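How I Clean a Bin of Mixed Toys (Sponges, Little Trucks, Balls and All)

Posted by Bouchra Ait Ali, June 9, 2026

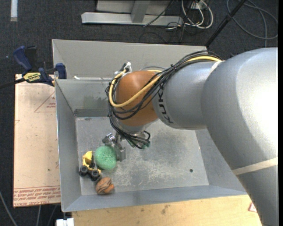 Green sponge, yellow construction toy on its side, little brown ball. A scuffed gray bin like this one is ready for a wipe-down.

I run the toy shelf at a small play cafe called Walleo, and I have washed more tiny trucks than I can tell you. Hard plastic, foam, rubber balls, they all end up in the same bin by the end of the day, and for a long time I just dumped the whole lot in the sink and hoped. Please don't do that! Foam soaks up the dirty water, the trucks fill up like little bathtubs, and you spend the next morning shaking drips out of the wheels.

My way takes me 25 minutes of hands-on time for one shallow bin, plus drying overnight. You can do it at a kitchen sink.

What you need

A dishpan or a clean sink
Mild dish soap (any kind, I buy whatever is on sale)
An old soft toothbrush
Two towels you don't love
A wire cooling rack
White vinegar, for the bin itself if it looks cloudy

Step 1: Take everything out and sort it

I make a pile for hard toys, a pile for anything spongy, and a pile for balls. Toys with batteries go way over on the other counter where I can't grab them by mistake (ask me about the singing fire engine). While you're sorting, squeeze the foam. If bits come off in your hand, throw it out. I was sentimental about a foam frog for months and it left crumbs in everything.

Step 2: Dust before you get anything wet

The powdery stuff at the bottom of a toy bin turns into paste the second water hits it. Take the bin outside, tip it over and give it a couple of good thumps, then go over the floor of it with a dry cloth. If it's metal, look for little holes or rough spots while you're in there. A small hole in the floor doesn't bother me, but I run a finger (carefully) around the rim to check for a sharp edge, and I put a towel underneath before I wash it so the counter stays dry.

Step 3: Trucks first

Warm water, a squirt of soap. I do the vehicles while the water is cleanest, because they have all the nooks. Hold the truck wheels up and scrub around each wheel with the toothbrush, turning it as you go. Hair winds itself around the axles, and tweezers are the fastest way to get it off. I don't soak them. A quick dunk, scrub, rinse, and then I shake them over the sink wheels down, then wheels up, until the rattling water is gone.

Stickers are the exception. Wipe around those with a damp cloth and leave it at that, or you'll be peeling mush.

Step 4: Balls

Smooth balls just need a swish and a wipe. The ones with seams, like mini basketballs, collect a gray line of grime down in the grooves, and the toothbrush is perfect for that. Go along the seam instead of across it. Walnut-sized ones are the worst for rolling off the rack, so I park mine in a muffin tin to dry. It looks silly and it works great. (And if you have kids under three around, balls that small belong on a high shelf anyway.)

Step 5: Sponges and foam last

Squeeze each one under running water until it runs clear, then a drop of soap, squeeze some more, rinse again. Roll it up in a towel and lean on it. Don't wring it, that's how they tear! Stand it on its edge on the rack so air gets at both faces. Foam takes me a full 24 hours, and longer in January when the kitchen is chilly.

Step 6: Wash the bin

Wipe down the slanted sides first and let the drips run to the floor, then do the floor and the corners. For cloudy patches I use one part vinegar to three parts water and rinse it right off, especially on metal. Scuffs mostly stay. I used to scrub at them and all I got was a sore wrist. Dry it by hand with the second towel, corners too.

Putting it all back

Heavy toys go in first, foam on top, and nothing goes in until the foam feels dry when you pinch the middle. If it's still cool and a bit heavy, give it another night on the rack.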